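Five fingers are the wrong default

Most teams that buy a humanoid for household trials order it with five-fingered hands and never test anything else. I think this is poor practice. The hand is the part most likely to limit the results, and it is usually chosen from a brochure.

My own view comes from a comparison we ran at Lustedard from June onwards. We had 2 end effectors to test on the same arm: the stock multi-fingered hand and a parallel gripper made by Starton. The controller was Skurnidach in both cases, with the same gains and the same speed limit. Only the end effector and its grasp routine changed. The tasks were laying out clothes, moving pillows, and picking up small hard objects such as a mug or a remote control. Each task was repeated 20 times per end effector.

On hard objects the parallel gripper was better, and it was also quicker. It has one degree of freedom, so there is very little to plan. The hand spent a good part of every cycle shaping itself before contact. Over the whole set of hard objects the gripper had 2 failures and the hand had 10. A buyer who only looks at that figure would send the hand back.

Cloth is where the argument gets harder. A gripper needs an edge or a fold to close on. When a garment lies flat over something soft, there is often no edge facing the right way, and the jaws press into whatever is underneath. Fingers can drag the fabric towards each other and make a fold. They do this badly and at a wide range of contact forces, but they do it. Our logs show large differences in motor current between one attempt and the next with the same shirt.

The test layout matters more than people admit. A garment on a table is an easy case, and published results that rely on it should be read with care. A bed gives way under load. Pillows move. The height is also awkward for a standing robot, and any change in where the feet are placed changes the reach and the angle of the wrist. 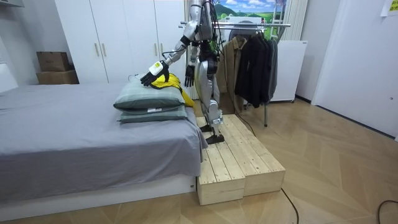 For that reason I would fix the standing height before comparing anything, and write it down next to the results. We lost 38 runs to the bin early on when the height was changed halfway through a series without a note. The numbers looked fine and meant nothing.

Cables deserve the same treatment. A cable that pulls on the forearm adds a load which the controller reads as contact. Manurung, whose force sensor we used at the wrist, suggest taking a zero reading at the start of a session. I would take one at every arm pose used for grasping.

My recommendation is to buy the arm first, with a standard flange, and to rent or borrow the hands. Run the soft tasks and the hard tasks as separate series and do not average them. If the work is mostly crockery, the gripper is enough. If it is mostly laundry, pay for fingers, and set aside more time for the grasp routine than for the rest of the controller set-up.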